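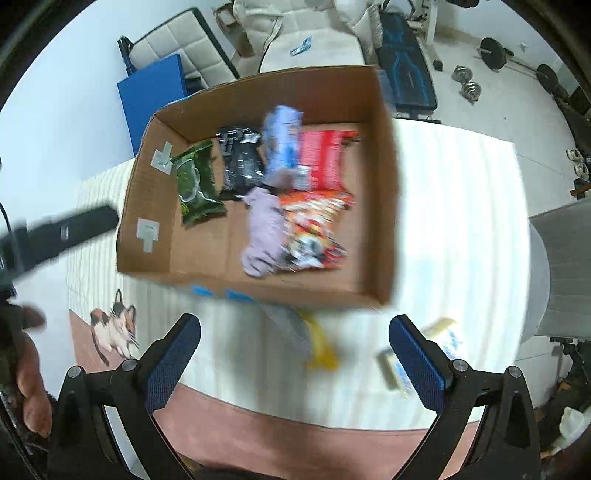
Open day at the Arkomley packing hall

Fri 1 October

Beatrice Mabula met us at the gate and took the tour herself. The hall packs snacks and dry goods for 143 village shops, the furthest of them up at Pustow. Orders close at noon and the vans leave by 5.

We saw the label store first, then the loading bay, which was colder than I had dressed for. Morag Yule asked about broken parcels. They get fewer since the new bay doors went in — the old ones let the rain through.

Tea was in the canteen, with shortbread. The next open day is in November and places go through the Hepburn office.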